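Pradness Opens Its Garment Handling Lab to the Public for October Open Day

Visitors can watch robots work with real clothes, try the controls and talk with the people who train them

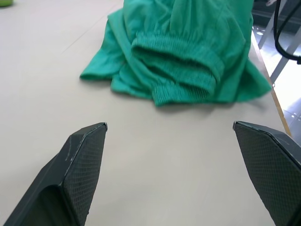
The open gripper at the garment table, with a green garment waiting at the far side. Photo: Pradness

Pradness will open the doors of its garment handling lab this October for an afternoon of live demonstrations, hands-on sessions and plain conversation about what robots can and can't do with clothes. The open day starts at 1 p.m. and runs until 5 p.m. Admission is free, and families are very welcome.

The lab, on the second floor of the Qureshi Building, is where the Pradness team teaches robot arms to pick up, spread out, fold and stack everyday clothing. It's slow, fascinating work. A shirt never lands on the table the same way twice, and a sleeve that was easy to find a minute ago may now be buried under three layers of fabric.

"People see a robot welding a car and think folding a sweatshirt must be simple by comparison," said Gifty Acheampong, who leads the garment project. "Then they stand at our table for ten minutes and start cheering when it gets hold of a cuff. I still cheer, and I've been doing this for years!"

Four demonstration tables will be running all afternoon. At the first, a robot will sort mixed clothing into bins by type. The second is given over to folding, with T-shirts to begin with and long-sleeved tops later in the day, once the crowd has warmed up. The third table is the one the team expects to draw a line: visitors can take the controls themselves and guide a gripper toward a garment with a pair of hand controllers. The fourth shows how the team records its practice runs, and how those recordings are used to train the software known in the lab as Cistine.

Cistine learns from people. An operator guides the arm through a task again and again, and the software studies the camera views and the movements together. The team has set itself a goal of 500 recorded runs for each type of garment. So far 39 types are on the list, from baby socks to bathrobes, and visitors are invited to suggest the next one.

"Bring us something awkward," said Noreen Sial, who runs the practice sessions and will host the hands-on table. "Hoodies, dance costumes, that cardigan with the weird collar. We'd love to put it on the table and see what happens. You'll get it back, and if we're lucky, it'll be folded."

Clothing brought for the "awkward items" session should be clean and dry, with empty pockets. Please leave anything delicate or precious at home. Items will be tagged at the welcome desk and can be picked up any time before closing.

Short talks will be held in the room next to the lab at 2 p.m. and 3:30 p.m. Acheampong will give the first, on why soft materials are so hard for machines to handle, and will show a few of the team's favorite failures. Sial will give the second, a beginner's look at what it's like to operate a robot arm for a living. No background in engineering is needed for either one, and there will be plenty of time for questions.

The open day is also a chance to hear about the lab's work with Tistinov, a commercial laundry that plans to try out the sorting system with its own staff next year. Several of Tistinov's floor supervisors will be on hand to talk about which jobs they would be glad to pass along to a machine and which ones they expect to keep doing themselves.

"Their supervisors ask the best questions we get," said Acheampong. "They know fabric. One of them changed the way we approach sleeves after a single visit, and we're really happy they'll be here to meet people."

Children are welcome at every table, but those under 12 need an adult with them at the hands-on station. The lab is reached by elevator or stairs from the main lobby. Turns at the controls are first come, first served and last five minutes each. Sign-up opens at the welcome desk when the doors do.

Teachers who would like to bring a class should contact the lab ahead of time, as a separate morning session can be arranged for school groups.

Media contact: Noreen Sial, Pradness Garment Handling Lab, Qureshi Building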